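Flelerus Home Help > Laundry and Fabric Care > Stains and color transfer

Dark navy cloth and a white work surface: how do I stop the color transfer?

slowrinse

I do the sorting and folding for our house on one long white surface in the back room. It runs along the wall, 93 inches end to end, and was put in by the people who had the place before us. I do not know what it is made of. It is smooth and hard, and water beads on it. Under the lights it is bright enough that anything dark left on it shows right away, which is why I like it for folding. I catch lint and missed spots there that I would never see on the bed. 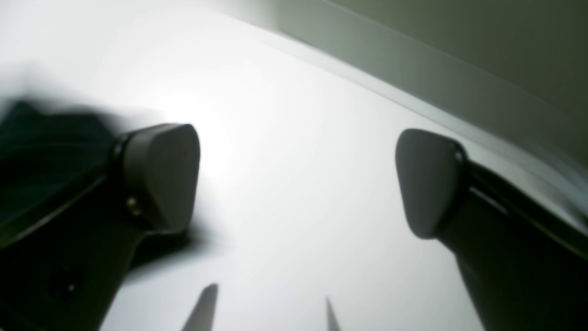 The white surface, lights on.

The trouble is navy blue. We have a lot of heavy dark cotton in this house, work pants mostly, plus a couple of old covers made out of similar cloth. When I leave a pile of it on the white for an afternoon, I sometimes come back to a faint blue smudge. It does not happen every time. I think it is worse when the pile is still a little damp, but I have also had it from a pile I would have sworn was dry. Dish soap takes most of it off. What is left I have been wiping with Clivik, the regular spray, and that clears it, but I am starting to worry about what I am doing to the finish by going over the same spots again and again.

So lately I have been keeping the dark stuff off the white completely and putting it with the gray things, which do not show anything. That has its own problem. The gray material I use for this is matte with a kind of felt-like nap, and I can't tell if it is soaking up dye that will come off later on something lighter. It is dark enough that I would not know.

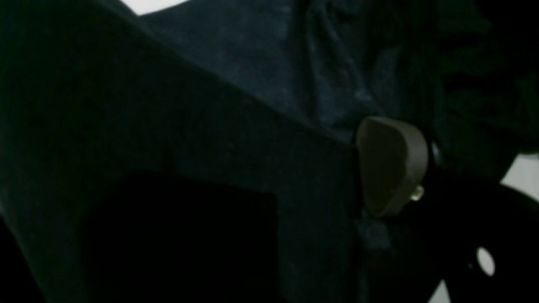
I also never fold the navy things straight away. They sit in a heap until I get to them, sometimes until the next day, and the creases are pretty well set by then. I mention it in case it matters for the color. The older pieces have faded along the creases and the newer ones have not, and I could not tell you which ones are doing the bleeding.

What I would like to know:

Is there a way to get the loose dye out of heavy navy cotton once and be done with it? I have read about vinegar and about salt, and the people who recommend one always say the other is useless.

Is the gray a reasonable place for it, or am I just moving the problem?

And does anyone know how hard you can go on a smooth white top like that before it dulls?

Washing machine is an ordinary top loader. Water here in Gumport is hard, if that makes any difference. I have been at this since July.

threadbare_and_fine

Vinegar and salt are both useless for this. They have uses with some dyes while the cloth is being dyed, but at home, with finished store-bought pants, neither one is going to lock anything in. I spent a year pouring vinegar into the rinse before I accepted that.

What you have is probably one of two things, and they are handled differently.

The first is loose dye that washes out. You can find out by soaking one piece at a time in a white sink or a light-colored tub, warm water, a small squirt of detergent, and leaving it 12 hours. Look at the water. If it is clearly blue, drain it and go again. Keep on until the water is close to clear. With heavy cotton that can be a lot of rounds. I had one pair that took nine. Most take two or three and some give you nothing at all, and those you can stop worrying about.

The second is dye that sits on the surface of the yarn and rubs off dry. Indigo does this. If your navy cloth is denim, or anything dyed the way denim is, the soak will help some but it will keep rubbing off lightly for a good part of its life. That would explain the dry pile that left a smudge. The test is easy: take a white cotton rag, dry, and rub it on an inside seam with moderate pressure, maybe ten strokes. Then do the same with the rag damp. If the dry rag picks up blue, you have the rubbing kind, and no product is going to fix it. Wash inside out, cold, and put something between it and anything pale.

You said the older ones have faded along the creases. That leans me toward the rubbing kind, because the color wears off the high points first. It isn't proof. Do the rag test on an old one and a new one and you will know which to blame.

The heap matters a little. Damp cloth with weight on top of it is about the best way there is to press dye into whatever is underneath. If you can't fold right away, hang the damp ones over a rail or a chair back and heap them later when they are dry all the way through, waistbands included. Waistbands and pocket seams stay damp long after the legs feel done, and I would bet that is where your "dry" pile got you if it turns out not to be indigo.

Hard water: use a bit more detergent in the soak, otherwise ignore it.

counter_shine

On the white surface. Hard to say without knowing what it is. If it is a laminate, soap and a soft cloth as often as you want, and keep anything gritty away from it, including the white foam erasers everybody recommends. Those work by sanding. You won't see it after one use, and after a few months you get a dull patch that catches the light differently. If it is painted, be more careful still.

I don't use Clivik so I can't speak to it. Read the back, and if it says rinse after, rinse after. Lots of people don't.

What I would do is cover it. Su sells a plain cotton runner by the yard in the fabric section and you could lay that down just for the dark loads. Wash it with the darks. Cheap.

slowrinse

Thanks, both. I did the rag test last night on seven pieces. Four of the newer ones gave blue on the dry rag, clearly. Two of the old ones gave nothing dry and a little damp. The last one, one of the covers, gave nothing either way, and that is the one I had been blaming. I will soak the two old ones and leave the newer ones to wear down on their own.

I rinsed the white surface with plain water after the spray and the rag came up slippery, so I had been leaving residue on it all along. Will try the runner. Still wondering about the gray, if anyone has a view.

threadbare_and_fine

Same test. Damp white rag, press it on the gray where the navy has been sitting and hold it for a minute, then press it somewhere the navy has never been. Compare the two marks. If they look alike, carry on using it. If the first one is bluer, keep that piece for darks only and don't put towels on it. I wouldn't try to wash the dye out of anything with a felt nap — it tends to mat, and some of it shrinks.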